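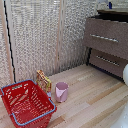
The swap corner at Serkside is back for September, and I want to thank everyone who got it going again after the long summer break, when the hall was shut and we all went home with cupboards fuller than we would have liked.

For those who are new (and there are quite a few of you, welcome!), the corner works in the simplest way we could think of. You take one of the shopping baskets from the hatch, you go along and fill it with whatever takes your fancy, and you bring the empty basket back for the next person. Please do bring it back! We started the year with more baskets than we have now, and Evangelia Chatzigeorgiou tells me she spotted one holding onions on a porch in Brumberg, looking very settled.

Cups and other kitchen odds and ends have been the great success so far. I had expected clothes, or books, but people seem to have one cup too many at home and are happy to see it go to somebody who will drink out of it. My own breakfast cup came from the corner last spring and I am fonder of it than of anything in the good cabinet. If you're bringing cups, wrap them in newspaper for the trip over and unwrap them once you get here, so that people can look them over for chips. Saucers are welcome too, with or without their cups.

Packaged food is fine as long as it's sealed and in date. Savvas Tsolakis has kindly agreed to look through it before we open, and he is stricter than I am — anything without a readable date goes home with him or in the trash. Homemade things we can't take, I'm sorry to say, and that includes the plum jam, much as it pains me.

We've raised 400 toward the new shelves, between the coffee jar and the cake table, and we need 2,000 altogether, so there is a way to go yet. Kalliopi Rallis has offered to bake again, and if you can manage a tray of something yourself, please let her know which kind so that we don't end up with lemon bars from end to end like last time, good as they were.

Doors open at 10 in the morning. Come in by the side entrance, as the front steps are still being repaired.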